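# Descaling a kettle, and what the water report leaves out

I moved to a hard water town in August and have been keeping notes on limescale since.

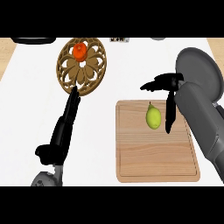 A reader wrote in after my last post to say that white vinegar is a waste of time above a certain hardness, and that I should be using citric acid from the canning aisle. The same reader asked whether I had compared the two on the same kettle. I had not, so I did, and most of this post is the result.

## The water

My supply comes from the Skaltwood reservoir and is blended with groundwater before it reaches the house. The annual report gives hardness as a single average for the whole zone. That average is useful for setting a dishwasher and not much else. The blend changes with the season, and late summer water in my kitchen leaves a visibly heavier deposit than spring water does.

I bought a drop-count titration kit from Netness. You fill a small tube to the line, add an indicator that turns the sample pink, and then add titrant one drop at a time until it goes blue. Each drop stands for a fixed amount of calcium carbonate. The resolution is coarse, but a strip test is coarser, and the strips I tried disagreed with each other out of the same packet.

My cold tap came in at almost 400 parts per million. The report's average for the zone is a good deal lower. I repeated the test the next morning before anyone had run the water and got the same drop count.

Two notes on the kit:

- Swirl between drops. If you don't, you overshoot, and the color change looks sharper than it should.
- The indicator bottle goes off. Mine turned brownish at the neck and I replaced it.

## What scale is

When hard water is heated, dissolved calcium bicarbonate breaks down into calcium carbonate, water and carbon dioxide. The carbonate is much less soluble and comes out on whatever surface is hottest. In a kettle with a concealed element, that is the base plate. In a water heater it is the element itself or the bottom of the tank.

This is also why scale in the cold pipes is seldom the problem people think it is. The deposit wants heat. My cold lines, where I have had them apart, were fine. The short run of hot pipe above the tank had a crust in it that came away in curved flakes like eggshell.

Calcium carbonate dissolves in acid. Any acid in the kitchen will do it to some degree. The practical differences are speed, smell, cost, and what the acid does to the rest of the appliance.

## The comparison

The kettle is a Girard, stainless steel, with a flat base. I let it build up under normal use, cleaned it with vinegar, let it build up again, and cleaned it with citric acid. Normal use in this house means four or five boils a day. I did not control for anything beyond that, so treat the results as kitchen results.

**Vinegar.** Ordinary five percent white vinegar, cut with the same volume of water, brought just short of a boil and left to stand. It fizzed strongly at first and then slowed down. After 37 minutes there was still a gray ring at the edge of the base plate, where the plate meets the wall. A second round with fresh solution took off most of it. The smell stayed in the kitchen until evening, and the first boil afterward tasted of it. So did the second, faintly.

**Citric acid.** Two tablespoons of the powder in a full kettle, heated the same way. The fizzing was steadier and went on longer. The ring came off in one round, apart from a patch near the spout that I hadn't reached with the liquid. No smell worth mentioning, and one rinse boil was enough.

One caution on citric acid. Calcium citrate is itself not very soluble, and it gets less soluble as the solution gets hotter. If you make the mix too strong and hold it at a full boil over heavy scale, you can end up with a white, chalky deposit that is harder to remove than what you started with. Heat it, turn it off, and let it stand. If the scale is thick, do two weak rounds.

So the reader was right about citric acid being the better choice here, though I wouldn't call vinegar a waste of time. It works. It needs more of it and more patience, and you have to like the smell.

## Jug filters

I also ran a Haduvero jug filter for a month. The cartridge contains an ion exchange resin along with the usual carbon. Fresh, it brought my drop count down by more than half. By the end of the second week the count was climbing, and by the end of the month it was close to the unfiltered figure. The change indicator on the lid still showed two bars out of four.

The indicator is a timer. It has no way of knowing how hard the water is or how much you have poured. If you are buying cartridges for scale and not for taste, test the output yourself and ignore the bars. At my hardness the cartridges cost more per month than the citric acid does in a year, and I went back to the plain tap.

Tea is the one place where I miss it. Hard water puts a film on black tea, particularly with no milk in it, and the filtered water didn't for the first ten days or so. A squeeze of lemon breaks the film up too.

## Current routine

1. Empty the kettle at night. Standing water leaves a line even without heat.
2. Citric acid every third week, weak mix, left to stand until the fizzing stops.
3. Rinse, one full boil, discard.
4. Wipe the spout mesh separately with a bit of the leftover solution on an old toothbrush.

I don't use anything abrasive on the base plate. Scratches give the next layer of scale something to hold on to, and a steel scourer leaves fragments that rust in place.

The shower head is next. It's chrome over plastic, and the nozzles are rubber, so I'll go weaker on the acid and check it more often. I have also started saving the flakes that come out of the hot tap aerator in a jar, with the month written on the lid, to see whether the late summer ones really are thicker.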